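Jandale co-op: is the lobby voice chat worth leaving on?

mossy_kettle
Posted Thursday, December 2, 2021

Hi all, hope everyone's keeping well. I came back to Jandale after a long break (I last played in May, I think) and see there's now open voice in the lobby before a raid. I've left it on for a few nights and I'm of two minds. I met a lovely group on the Kesero map who walked me through the whole flood gate bit, and then the very next match was a fellow eating chips straight into his microphone. Do you lot keep it on?

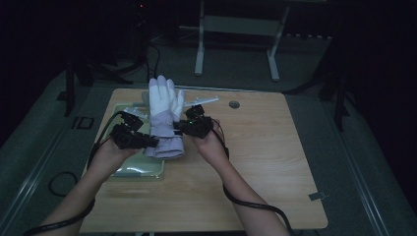 Zarnero Social Gaming Club - Co-op and Raids Section

tinroof67
On, always! I've found more regulars through lobby voice than I ever did through the friend finder, and the chips are a small price to pay. You can mute one person without muting the lot, by the way - hold the player's name for 3 seconds and the little menu comes up. It took me ages to find it.

harbour_goose
I'll have to disagree with my learned friend there. I turned it off after the first week and my enjoyment went straight back up. Pings do the job for anything under hard difficulty, and my favourite colour of ping is the purple one anyway. If 4 people can't clear Kesero on pings alone, then talking over each other isn't going to save them.

tinroof67
Goose, you say that, but who was it that ran into the Yazıcı tower without a lantern last week while three of us were pinging like mad?

harbour_goose
That was a tactical decision and I stand by it. 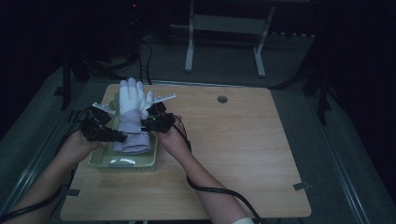

slowloris_au
Lobby voice suits some raids much better than others, I reckon. On Kesero you've got a good long wait before the gates open, so a natter is nice and you can sort out who's carrying what. My own set-up is nothing flash, I play at the dining end of the house. A table with a round cable hole near the far edge, like the one in the photo, would do me beautifully, as my headset lead currently goes over the side and gets caught on my chair every time I lean back to laugh at something. Anyway, my vote is on for Kesero and off for the tower, where you need to hear the footsteps.

mossy_kettle
Oh, that's a good way of splitting it, thank you. I didn't know about holding the name either, I'd been quitting the whole lobby like a goose (sorry, goose). Does the mute stick between matches?

tinroof67
It should, though mine forgot everyone after the last patch. There's a list under Settings, then Sound, then People, and it holds more than 2000 names if you're feeling grumpy.

harbour_goose
Challenge accepted.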